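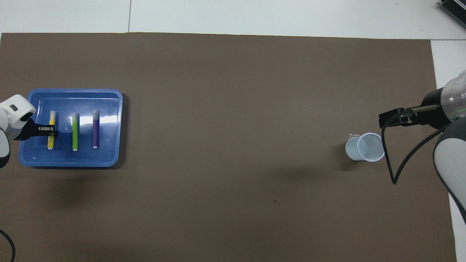 Yellow, green and purple in the blue tray, brown paper down, cup on the right.

Colored Water Test Tubes for a Kitchen Table Science Day

My kids would do this one every afternoon if I let them! It's color mixing, really, but put the water in test tubes and suddenly everybody is a scientist (my youngest insists on being called Doctor for the whole thing). I've done it at home and with my nephew's class at Brarholm, and the setup is the part I finally got right, so I'm starting there.

Cover the table first. I use a big sheet of plain brown paper, the kind that comes on a roll, and I tape the corners underneath. White tabletops and purple food coloring are not friends. Ask me how I know! The brown hides drips, and you can write color names right on it in marker.

Next, a shallow tray with a rim. Mine is bright blue plastic and I love it, although a baking pan works fine. Every tube lives in the tray unless somebody is holding it. That's the only rule I'm strict about.

For the colors:

Fill a measuring cup with cool water and stir in food coloring, 2 drops for yellow. Green gets a bit more. For purple I mix red and blue in a separate glass, then keep adding until it's really deep, almost like grape juice. Pour each one into its own plastic tube and leave some space at the top. Push the caps on hard, then tip each tube over the sink to check for leaks before it goes anywhere near the tray.

Now set a small plastic cup off to the side, well away from the tray. It's the mixing cup. Little elbows need room, so don't crowd it. See-through or nearly so is best, and so is something short that won't tip over.

Let them pick two colors and guess before they pour. Yellow and green makes a nice lime. Yellow and purple makes mud, and of course mud is the big hit every time. My friend Sekar Ngui has his kids draw a dot of each result on the paper, and I've stolen that idea completely.

Cleanup takes me two minutes: cup and tubes in the sink, paper folded in on itself and into the trash. Rinse the caps too, the purple hides in there.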